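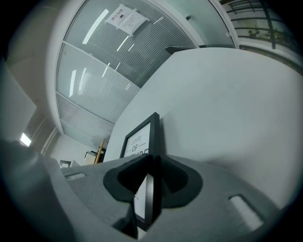
「ZONE」の文字が入った黒い額

市警の苦情件数、公表されている数字は信用できる?

川向こうの借家人
2025-12-06
ゾトモント(Zotmont)に住んでいます。市警が10月に出した年次報告を読んだのですが、住民からの苦情が1,482件、そのうち「正当と認定」が13件とありました。残りの内訳はほとんど書かれていません。報告をまとめたのはAstusという外部の会社で、「独立した検証」だそうですが、費用を払っているのは市警です。これを独立と呼ぶのはどうなんでしょう。元の資料を見たい場合、どこに何を請求すればいいですか。電話で聞いたら「報告書をお読みください」で終わりました。

七番通り
疑うのはもっともですが、13件という数字だけで隠していると決めるのも早いです。苦情には「サイレンがうるさい」も「駐車違反の切符に納得できない」も全部入っています。

請求先は市警の広報ではなく、市役所の文書公開窓口です。電話はやめて書面で出してください。電話だと記録が残りません。私が去年請求したときの書き方は次のとおりです。

「苦情に関する資料一式」とは書かない。範囲が広すぎるという理由で差し戻されます。
年度、分類、処理結果の三つを指定し、一覧表の形で求める。個人名は不要と最初に書いておくと、黒塗りの相談で待たされる時間が減ります。
Astusとの委託契約書と仕様書を別の請求にする。私ならこちらを先に読みます。検証の対象が全件か抜き出しかは、仕様書に書いてあるはずです。

私の場合は返事まで27日かかりました。延長通知が一度来て、理由の欄は「事務の都合」だけでした。届いた表では513件が「その他」に分類されていて、その他が何かの説明はありません。今も再請求中なので、この窓口を使えば全部わかるとは言いません。

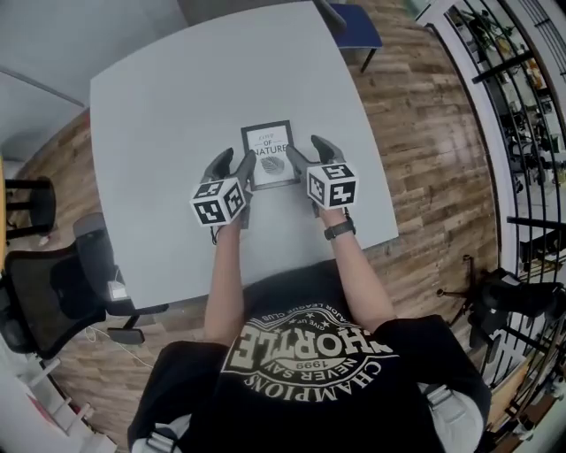
オイェララン地区民
Oyelaran地区の者です。請求しても無駄だと思います。うちの親戚も出しましたが、黒塗りばかりでした。議員に言ったほうが早いです。

元窓口係
市の別の部署で文書公開を担当していました。上の「無駄」は言いすぎです。黒塗りにするときは根拠の条項を書く決まりなので、書いていなければ不服を申し立てられます。期限は決定通知の裏面にあります。表だけ見て捨てる人が多いので注意してください。

あと、議員に頼んでも結局は同じ窓口に照会が回ってくることがありました。早いかどうかは議員次第です。手数料は請求自体にはかからず、写しの枚数分だけでした。今の料金は窓口で確認を。

コメント

Rornen支持者
隣のRornenでは分類ごとの件数を毎月出しています。できない理由が人手不足というのは信じがたい。

川向こうの借家人
ありがとうございます。まず契約書と仕様書から請求してみます。「その他」の中身は私も別に聞いてみるつもりです。

通りすがり
毎月出していても分類の仕方が甘ければ同じでは。Rornenの表も「対応済み」が何を指すのか書いてないですよ。

当サイトでは利便性向上のためCookieを使用しています。閲覧を続けると、Cookieの使用に同意したものとみなされます。[同意する] [設定を変更]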